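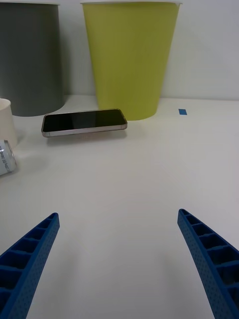

*Strong blue against a plain white tabletop.*

# Light, Color and Shadow

*A reading sheet for young visitors, ages eight to eleven. Estmont Children's Science Center, Learning Department. Text by Fanni Kun and Wilson Ríos.*

## Where does color come from?

It is natural to think that color belongs to an object in the same way that its weight does. A blue cup seems to be blue all the time, even when it is shut in a cupboard. Scientists describe color a little differently. For a person to see blue, there must be light, an object for the light to strike, and an eye to receive what comes back.

Sunlight looks white or has no color that we notice, but it is a mixture of many colors. When sunlight passes through raindrops, the colors spread apart and a rainbow appears. The lamps in a classroom give off a mixture as well, although the mixture may differ from that of the sun.

When white light falls on a blue object, the surface takes in, or **absorbs**, much of the red, orange and yellow light. More of the blue light is sent back, or **reflected**. The reflected light reaches the eye, and the brain reports the color blue.

A white surface reflects nearly all the colors together. A black surface absorbs most of them. For this reason a black T-shirt becomes warmer in the sun than a white one: the light it absorbs is turned into heat.

## Shiny and matte surfaces

Light bounces, and the way it bounces depends on the surface. A mirror is extremely smooth. Light strikes it and leaves in an orderly way, so a clear picture can be seen in the glass.

Paper feels smooth to the finger, but under a microscope it is full of tiny hills and valleys. Light that strikes paper scatters in many directions. Such a surface is called **matte**. Many surfaces lie between the two and show only a faint, blurred reflection.

## What is a shadow?

Light travels in straight lines. When an object that light cannot pass through stands in its way, the space behind that object receives less light. The darker area is a shadow.

Shadows may have sharp edges or soft ones. A small, bright lamp makes a sharp shadow. A large window, or a cloudy sky, sends light from many directions at once. Some of that light slips around the object and partly fills the shadow, and the edge becomes soft.

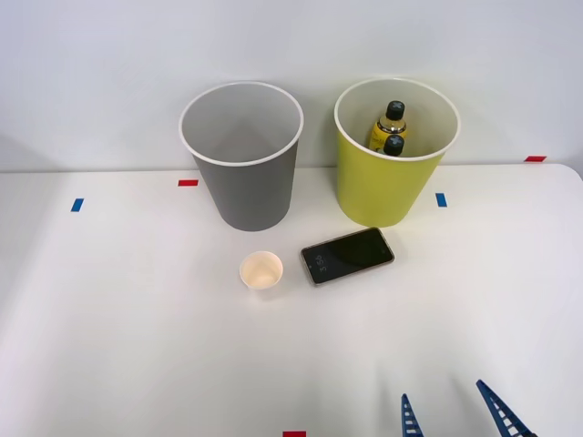
*Two open bins on a white table. The gray one casts a soft shadow.*

Shading is related to shadow, but the two words have different meanings. A shadow falls on something else – a floor, a wall or a table. Shading is the change from light to dark on the object itself. Artists use shading to make a flat drawing of a ball look round.

## Try it yourself

You will need a flashlight, a sheet of white paper and a small toy. Ask an adult before you darken the room.

1. Stand the toy on the paper.
2. Hold the flashlight low and to one side. Look at the length of the shadow.
3. Raise the flashlight slowly until it is above the toy. Watch how the shadow changes.
4. Tape a piece of tissue paper over the front of the flashlight and repeat the steps. Look closely at the edges.

Never shine a flashlight into anyone's eyes, and never look directly at the sun.

## At the Center

The Color Wall in the Illés Gallery has 120 painted tiles. Visitors may change the lamps above it and compare the tiles under white, red and green light. School groups are asked to book with Judit Fülöp at the Learning Desk.

## Words to know

**Absorb:** to take in.

**Matte:** not shiny.

**Reflect:** to send back.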